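The cream-colored container and my table

When we moved in August, I promised myself that the table would stay free. It is a brown wooden table, bought from an older woman two streets away, and it was the first furniture I chose alone in this country. For the first weeks it was more like a shelf. Letters, keys, a bag of screws, my sewing, all of it was lying there.

My friend Hertta Ojala has a rule that I have now borrowed. She allows only one object to live on a table, and everything else must find another home before the evening. I thought it was too strict for me. But I tried it for 22 days, and I must say that I like my mornings better. I drink my coffee and I look at the wall, which is white and paneled and asks nothing from me.

It took me long to choose the one object. First I had a bowl, but a bowl is an invitation, and people put coins in it. Then a plant, which I watered too much. In the end I took the cream-colored cylinder with the slanted top. I like this slant very much. The round top has a thin silvery-gray rim, and it leans a little, as if it listens to somebody. 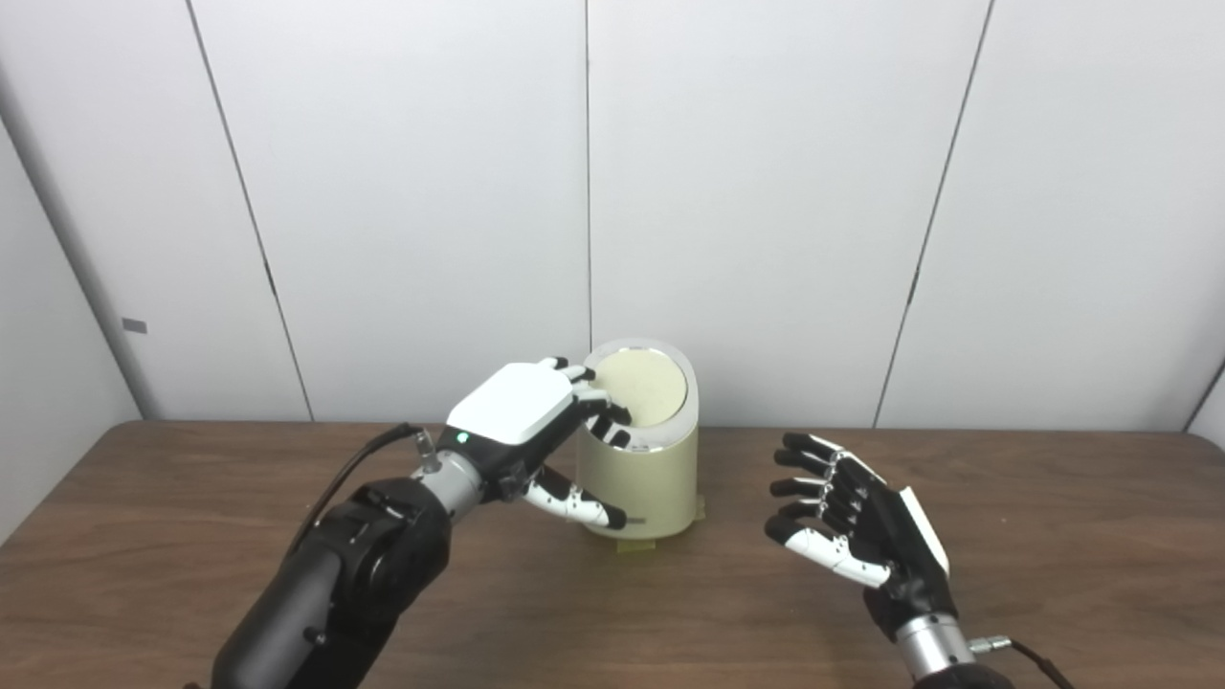 Cleaning the table is also quick now. I wipe it with a soft cloth, along the grain, and once in a month I use a little oil. Please test the oil in a hidden place first. I did not do this with my old chair, and I am still sorry.

The bag of screws has moved to the hall closet, together with the keys. The sewing is a more difficult question. I have 5 unfinished pieces and no drawer which is wide enough for them, so at the moment they are under the bed. Next I will try to build a flat box for them with Hertta, if she has time before the holidays.

Tiina Kauppinen, 12/4/21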